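Notebook, October, meteor camera bench

Back at the bench after supper and the all-sky camera is finally talking to the laptop again. The trouble was the dew heater. It shares a supply with the camera, and every time it kicked in the voltage sagged and we lost a handful of frames. I split the two onto separate leads and let it run for 30 minutes with no dropouts, so I'm calling that one closed (famous last words, I know).

Next job was last night's detections. The software flagged 13 events, which sounded thrilling until I went through them. Mostly planes, a couple of moths right up against the dome, and one very enthusiastic bat. But there is one real beauty at 4:12 a.m., low in the northeast, with a nice flare near the end! Archie MacLeish has the same one from the Wosmont station, so we have two angles and can try for a proper track. His clock was off against GPS, though, and he's sending me the correction before I put any of it into the solver. I did a quick run anyway because I couldn't help myself, and the end height came out below ground. So yes, I'll wait for Archie.

Star calibration: I redid the plate for our camera using a clear stretch from the same night. The fit is lovely overhead and gets ugly near the horizon, where the neighbor's trees eat half the stars. I'm tempted to mask everything below the treeline and be done with it, but that fireball was low, so the mask stays off for now.

Sound: somebody in Prusus wrote in saying they heard a boom a few minutes after the flash. I've asked which way they were facing and whether the windows rattled. If it's real it should show up on the Bakero microphone too. Haven't pulled that file yet.

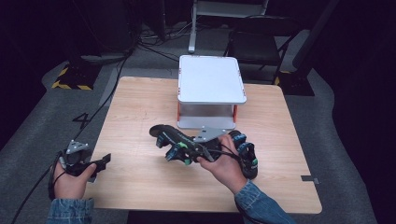 Notebook 4, p. 61

Disk is filling faster than I'd like. Cleared out old dark frames, 2461 files gone, and kept the ones from the cold nights in case we need them for comparison. I also dropped the gain from where Prasertsri had it set, and the hot pixels look much calmer. Faint stars have suffered a bit, but I can live with that.

To do: Bakero audio, clean the dome, new desiccant, nag Archie about his clock.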